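Home late, shoes still on, writing this before I forget the order of it.

The Bolari arm faulted again. Same joint, same code, right in the middle of the banana job. Came in at 7 thinking we'd get a clean morning out of it, coffee not even poured. First run it went over the table toward the board and then just stopped dead above it, brakes on, screen full of red. No load. Nothing touching anything. I cleared it, homed it, ran it again. Stopped again.
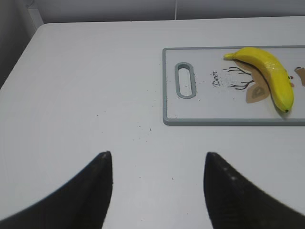
Wrist torque limit, said the note that came back from Bekell, you're tripping it in free air so either the sensor has drifted or the cable is pulling on it, and please don't raise the limit to get through the day.

Which I had been about to do. Fine. Left the limit where it was.

So, cable. Took the sleeve off the wrist and it was tight as a guitar string at one end of the travel. Somebody (me, in April, pretty sure) had put the tie one notch too close to the joint. Cut it, gave it slack, new tie. Felt very clever. Sent the arm back out over the table at quarter speed with my hand on the stop button the whole time.
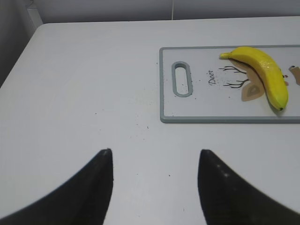
Got through 2 approaches fine and then on the next one the gripper didn't open when told. Different fault! Or the same fault wearing a hat. The log says the open command went out and the gripper said ok, but the fingers never moved. That's the part I don't like. A stop is a stop, you stand there and swear at it. A gripper that says ok and isn't -- that's how you get fingers driven into a table. Or into a person's hand, if they trusted the light.

Wrote that up properly. Taped a note on the cell door, no hands inside unless the drive power is off, not just paused. Should of been there from the start.

Moved over to the other end of the table after lunch to rule out the fixed position. Holder side this time, different arm pose, cable lying differently. 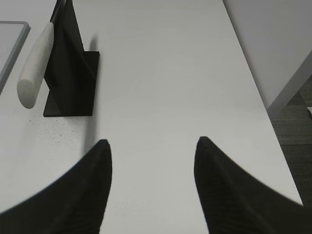
Last edited: April, 11:40 pm

(fixed the bit about the tie, I had the direction wrong. It was too close to the joint, not too far)

Anyway. Holder side. Ran slow for an hour or so, no torque trips at all, so I do beleive the cable was the first problem. The gripper thing came back though, 3 times. Always after a long wait. If I keep it busy it behaves, leave it sitting a few minutes and the next open is a coin toss. Connector? Sleep setting? The Vītola manual has one line on idle mode and it's no help at all.

Swapped the gripper lead for the spare from the Zanditz box. Tried again from close in. Closed, waited, opened. Closed, waited longer.

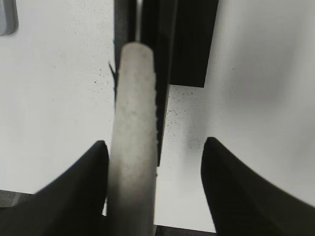 Try it with idle mode off before you blame the lead, came the second message from Bekell, and log the finger position along with the ok, the ok only means it heard you.

Only means it heard you!! All this time I've been reading that as done. Went back through the script and every single wait is on the ok, none on position. So that needs changing whatever the lead turns out to be.

Didn't get to idle mode. Drive power off, note still on the door, wrote down which lead is in it so I don't mix them up.

Tomorrow: idle off, old lead back in, position in the log. One at a time. And order more ties.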